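Print | E-mail

Why is your cup a circle?

Look in your kitchen cupboard. I bet nearly 100 percent of the cups in there are round! I used to wonder about that when I was little (I had a square one once, and juice ran out of the corner and down my chin).

Round things have no corners, so a round cup feels the same whichever way you grab it. It's easier to wash, too. And a circle is the same width all the way across, so a round lid fits however you turn it. Try that with a shoebox lid!

Want to test it? Roll 2 sheets of paper, one into a tube and one folded into a square tower, and stand a book on each. Which one squashes first? My friend Signe Halvorsen and I did this all one rainy November afternoon.

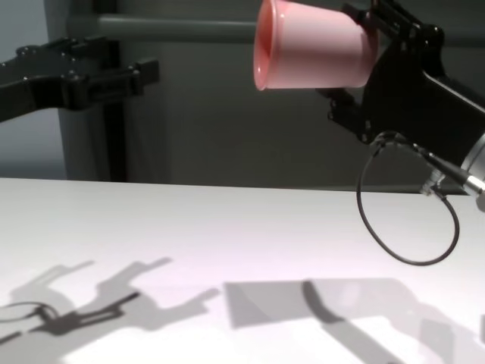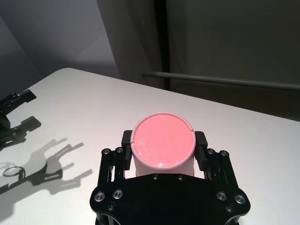 Round shapes: a pink cup and a pink lid.

We use cookies to make this site work better. OK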